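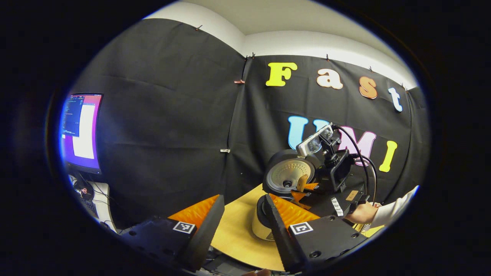 Section 4. Setting up the prayer and service calendar

Do this part after the account is made and before you invite anyone. Takes 30 minutes if you have your service times written down, longer if you have to call people for them.

4.1 Before you start

Have ready:
Your congregation code (in the welcome email from Lapointe, top line)
Your regular service times
The dates of any feasts, fasts or holy days you keep
The name of whoever approves changes

Note: Kuser Calendar does not come loaded with any one tradition. The list is blank until you pick one. You can pick more than one, see 4.3.

4.2 Create the calendar

1. Sign in and open Community, then Calendars.
2. Press New. Not Import, that's for moving over from the old version.
3. Type a name. 40 characters max, spaces count. "Gronwood Friends Meeting" is fine. Full legal names usually won't fit.
4. Set the time zone. Check it even if it looks right.
5. Choose when the day starts: midnight, sunset or sunrise.
6. Save.

Caution: step 5 can't be changed later without clearing every repeating event. If your day starts at sunset, say so now.

4.3 Add a tradition

1. Open the calendar, press Traditions.
2. Tick what applies. Mixed and interfaith groups, tick all of them.
3. For each one, choose Show to everyone or Show to leaders only.
4. Where there's a choice of reckoning (old or new date for Easter, local moon sighting or calculated), pick the one your community follows. Leave it on Ask me if this isn't settled.
5. Save, then wait for the green bar.

Note: Ask me puts the date in as a pencil entry, gray with a dotted edge. Members can't see pencil entries. Somebody has to confirm each one by hand.

4.4 Regular services

1. Press Add, then Repeating.
2. Enter start time. End time is optional, leave it off for silent meetings and vigils.
3. Pick the room. Rooms come from section 3. No rooms listed means you skipped it, go back.
4. Set the language of the service if there's more than one.
5. Turn Reminders on or off. Default is on.
6. Save and repeat for the next service.

Up to 50 repeating services per calendar. If you need more, make a second calendar and link the two (section 7).

Caution: reminders go out as soon as you save if the next service is the same day. Set up in the evening if you dont want that.

4.5 Prayer requests

Off by default. To turn on:

1. Calendar, Settings, Requests.
2. Choose who can post: members, or anyone with the link.
3. Choose who can read. Leaders only is the safe one.
4. Set how long a request stays up. 30 days is the longest.

Note: requests posted without a name really are without a name. Leaders can't look it up and neither can we. Put a line at the top telling people where to call if its urgent.

4.6 If something looks wrong

Holy day one day off: check day start in 4.2, then the reckoning in 4.3.
Service showing twice: it was added in two linked calendars. Delete one.
Error 129: congregation code not recognized. Retype it, capital letters matter. Flallmont sites use the regional code instead, ask your regional office.
Gray entries won't go away: confirm or delete them, hiding does nothing.

Next: Section 5, Inviting members
Page last changed 7 Mar 2022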